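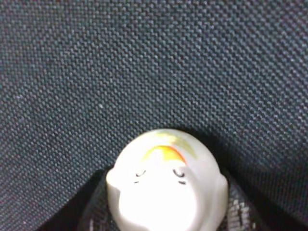

How do I clean a small glossy figurine?

Start with a dry, soft brush and stop there if the dust comes off. A makeup brush works fine. If it doesn't, use a barely damp cotton cloth and dry the piece right away. Most small figurines that come to us damaged were damaged by cleaning. Dust had very little to do with it.

Is there a special cleaner I should buy?

We don't sell one, and we've never seen one do anything a damp cloth couldn't. People ask most often about Jusent, the spray that promises to "restore the original glaze." A glaze is fired on in a kiln. A spray can leave a shiny film on top of it, and the film will collect dust. We tried Jusent on 14 chipped pieces from the bargain bin and couldn't tell the treated half from the other half once they were back in the box together. If you already own a bottle, keep it away from painted spots.

What about the dishwasher?

No. Also not "top rack only," not "gentle cycle," not "just the once."

What about painted details, like beaks, combs and hair?

Treat every bit of color as if it might come off. On cheap figurines the color is often added last, over the shine, and it can lift with a fingernail. On better ones it's under the glaze and will outlast you. You can't always tell by looking. Touch a damp cotton swab to the color somewhere out of sight, wait a moment, and look at the swab. If there's any tint on it, go back to the dry brush.

A fade from orange to yellow is not proof of hand painting, whatever the listing says. Sprayed color fades nicely too.

What is the little white one at the top of this page supposed to be?

We get asked this more than we get asked about prices. The orange and yellow arch on its head has been called a comb, a crest and a head of hair, and the rounded bumps at its sides could be ears, arms or wings, depending on who's talking. We're not going to rule on it. If someone offers to sell you one as a "rare chick" or "rare angel," ask how they decided.

How can I tell ceramic from plastic?

Photos won't settle it. Both can be smooth, white and very glossy, and a bright highlight will hide whatever else you might have gone by. In your hand it's easier. Ceramic usually feels cool at first and heavier than you expect. Look underneath for an unglazed ring or a small vent hole. Plastic tends to show a seam, though a careful factory will sand it away and a careless ceramic mold leaves one as well.

Please don't do the hot needle test. It leaves a mark on plastic and tells you nothing about ceramic that picking it up wouldn't.

The tapping test (knock it with a fingernail and listen for a ring) is only slightly better. A solid little ceramic figure gives a dull click, and so does plastic.

What should I put under a figurine?

A dark woven cloth is our usual choice. A plain canvas or basket weave in charcoal makes white pieces easy to see, keeps them from sliding and doesn't scratch the base. Anything tightly woven and undyed, or washed a few times, will do. We don't think much of felt. It sheds, it holds grit, and the self-adhesive kind leaves a gummy patch that someone will then try to remove with a kitchen knife.

Be wary of velvet for anything with small projecting parts. It looks good in a shop and it's a nuisance at home.

My cloth won't lie flat. Does it matter?

It matters if the figure has a narrow base. A shallow curve in the fabric is enough to make a small piece lean, and the lean gets worse every time the shelf is bumped. Iron the cloth, or pull it over a piece of stiff card and tape it at the back. Don't fix it by sticking the figurine down. If the cloth is only for looking at a piece closely or wrapping it, leave the curve alone. It'll stop the thing from rolling if it tips over.

Do museum putties work?

Some do. They also pull paint. We use a pea-sized bit under heavy, fully glazed pieces and nothing under the rest. The packages all say "removes cleanly," and we have a drawer of bases that say otherwise.

Do I need a cabinet?

You need a shelf that doesn't shake. A closed cabinet cuts down on dusting, which cuts down on handling, and we'll grant that much. The Drivari cabinets that get recommended on collector forums are well made, but the "UV-filtered glass" costs $200 more and the brochure gives no figure for what it filters. Keeping the shelf out of direct sun costs nothing.

Why does my figurine look yellow?

Could be age, smoke, old glue, kitchen grease, or the light bulb. Check the bulb first. Carry the piece to a window and look at it again before you do anything to it. A warm bulb will make the coldest white look creamy, and we've had people mail us perfectly clean pieces for whitening.

Many small white pieces were slightly warm in color from the start. Bleaching won't change that, and on crazed ceramic it can get under the surface and stay there.

How do I photograph a white figurine?

Turn off the flash. A glossy white surface under a strong light turns into a blank patch, and buyers are right to wonder what's under it. Use window light from one side, a dark cloth underneath, and take one picture from the front at the figure's own height. From overhead you mostly get a head and shoulders. Then take one of the base, even if there's no mark. An unmarked base is information.

Mine has a Vandenberghe sticker. Is it valuable?

Stickers move. We've found Vandenberghe stickers on pieces with some other maker's number pressed into the base, and once on a salt shaker. A sticker is a reason to look further and that's all. The last 73 stickered pieces we were shown included a few good ones, and we'd have bought those without the sticker.

What about certificates?

A certificate tells you that somebody had a printer. If it names the piece, shows it, and gives a way to reach whoever signed it, read it. If it says "genuine collectible," recycle it.

How do I pack one for mailing?

Wrap it in soft cloth or tissue first, with extra around anything that sticks out. Then bubble wrap, then a small box, then a bigger box with padding on every side. Shake it. If you feel movement, open it up and add more.

"Fragile" labels are fine to use. We wouldn't rely on one. Plan on the box being dropped.

Can I glue a broken piece?

You can, and if it's only for you, go ahead. Use a slow glue and very little of it. If you plan to sell it later, say so in the listing. "Professionally restored" gets written about a lot of kitchen-table jobs, and buyers know it.

What do you charge to look at a piece?

Nothing by email. Two clear pictures and the height are enough for a first opinion, and most first opinions are "enjoy it." We'll tell you if it needs to be seen in person. We don't put values in writing for insurance, and we'd be careful of anyone who does it from a photo.

Who answers these?

Shufen Fan writes this page and reads the mail at Prirkside. If you think an answer is wrong, send your reasons along with the complaint. The putty answer has been changed twice that way.

Last updated 3/31/20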